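Clearing a bedroom table of packaging

Packaging tends to collect on the nearest flat surface. On a small bedroom table it takes up the whole working area within a few days, and the cover underneath stays unwashed as a result. The procedure below takes one pass and needs a bin, a liner and a damp cloth.

Place the bin directly against the side of the table, with no gap. Small scraps then drop in from the edge and don't reach the floor. A round bin of 10 to 12 inches across is wide enough for most cartons once they are flattened.

Fold the liner over the rim by at least 2 inches. A liner that only just meets the rim slips down under the first heavy item. The Birkett 123 has held up well here - it is thin, but the seams don't split. 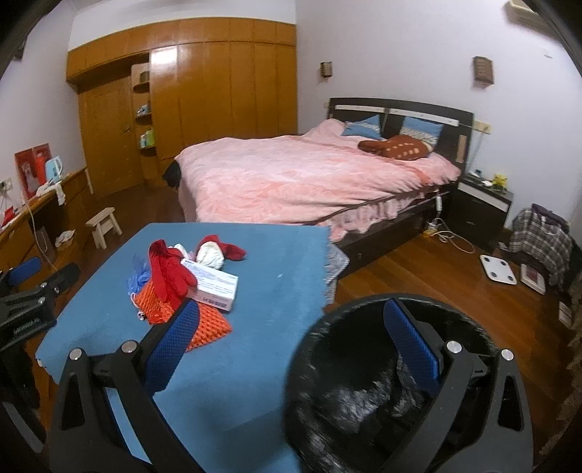 Sort before discarding. Foam mesh sleeves from fruit compress to almost nothing and should go in last, on top of heavier material. Cartons are opened at both ends, checked for leaflets or receipts, and pressed flat. Crumpled paper and tissue go in as they are. Thin plastic bags can be knotted once to stop them from unfolding in the bin.

Fabric pieces are set aside first. They are easily picked up with a handful of wrapping and lost.

Wipe the cover toward the bin, using short strokes. If the edge of the cover has become ragged, trim loose threads with scissors and don't pull them. Pistanden covers can be cut to size without hemming; woven ones can't.

Shake out bed blankets after the table is done - deep pile holds crumbs and paper dust.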